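Lévesque Technical College Opens Second Year of Student Robot Handling Program

26 October 2018

Lévesque Technical College today announced the opening of the second year of its Trurnel Program, a student project in which teams teach a robot hand to pick up and set down common household goods. The program is open to students in their second and third years of study and is offered jointly by the departments of mechanical and electrical engineering.

The college has accepted 69 students for the new year, divided into 17 teams. Each team is given scheduled time at a shared workstation and is responsible for its own control software, its own test plan and a written record of every attempt. Students in the first year of the program logged 2,153 attempts, of which 527 were made with soft or padded items. The logs have been kept and are open to the new teams.

Soft goods will receive more attention this year. Teams began the program with rigid items such as mugs and boxes, and several asked to spend more time on fabric, which gives way under the fingers and does not return to quite the same shape. The revised course plan sets aside the whole of the first term for this work – a change from last year, when it was limited to the final weeks.

"Our students come in knowing how to write code and how to read a drawing," said Hala Soliman, director of the Trurnel Program. "What they have not done before is plan a grasp on something that bends. They have to choose where the thumb goes and where the finger goes, try it, and write down what happened, including when the result is poor. I read those notes closely, and they tell me a good deal about how a team is working."

Industry support for the program is provided by Dosix, which supplies replacement parts and hosts a site visit for the teams, and by Nuvero, which has funded new storage and work tables in the teaching laboratory. Neither company takes part in grading.

Teams will present their work at a public demonstration in March. Each will be asked to handle three items it has practiced with and one it has not seen before. Judging will be based on the handling itself, the quality of the written record and a short talk.

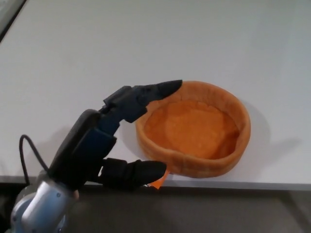
Robot hand and round orange fabric item, Trurnel Program
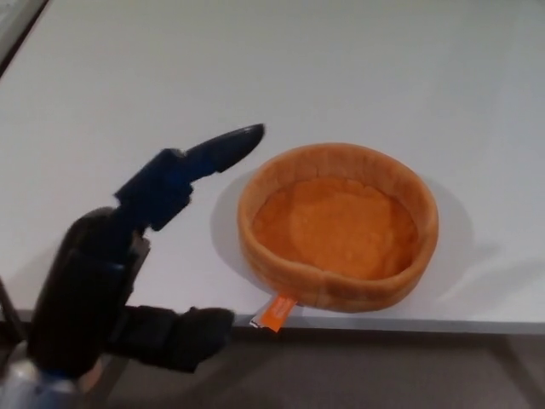 Do students need earlier experience with robots to apply?

Applicants need one completed course in programming and one in basic mechanics. Training on the robot hand is given during the opening weeks of the program, before team projects begin.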